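My mother kept her necklaces in a cookie tin, and for years I did the same, which meant every family wedding began with me picking at a knot with a sewing needle. Last October I finally gave in and tipped everything out.

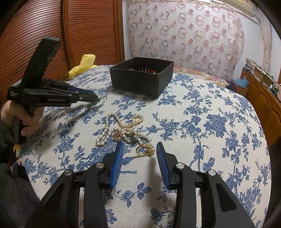 Sorting wants a soft surface and a free afternoon, and I'd put the soft surface first. Beads bounce on bare wood (I've crawled under enough furniture to know!), and a cloth like the white one with the blue vines and roses slows them down nicely. The only trouble with all those flowers is that a little green beaded piece can sit among them quite happily while you hunt for it elsewhere.

Digby Tautahi, who restrung my grandmother's beads at his shop, Bellow, told me to start with the bangles. They're stiff, they lift away cleanly, and half the tangle tends to come along with them.

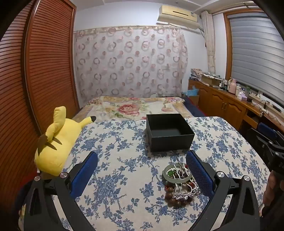 A jade-like bangle tops the pile, with the open box waiting behind.

After that come the cords, and a cup of tea, and then the cords again.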